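Brundow work tee, dark colours

Back in stock 11th October. Heavier than the old Famard one, doesn't go baggy at the neck. Sizes S to XXL, the XXL comes up big so maybe go down one.

Cotton, 200 gsm. Wash at 30, inside out, first wash on its own please. Tumble dry low if you must. Will shrink a tiny bit, thats normal.
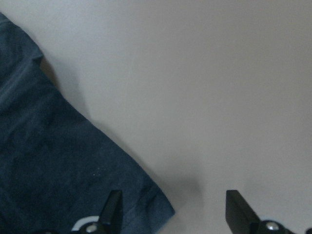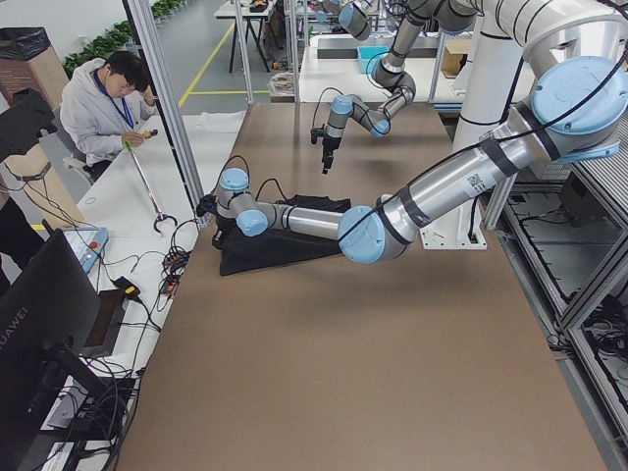
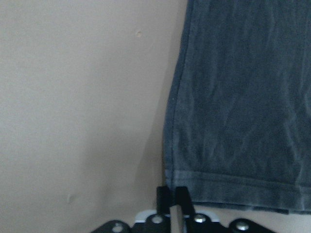
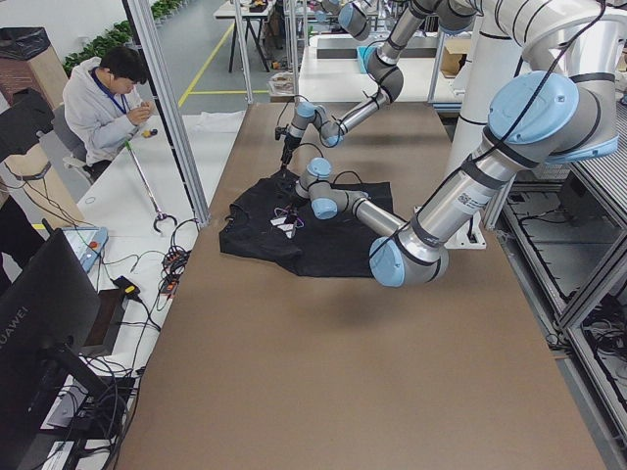 Dark fabric, laid out and hanging. Last one: black T-shirt on the brown table.

Stock code 577. Packs of 20 for teams, mixed sizes fine, just put the split in the order notes. Printing on the chest or back is extra, ask Urszula Tokarz for a price before you pay.

Delivery from the Longate shop, free on packs. Returns unworn with the tag on. No returns on printed ones, sorry.

Long sleeve version due in March. Navy is low, no date yet for more of teh medium.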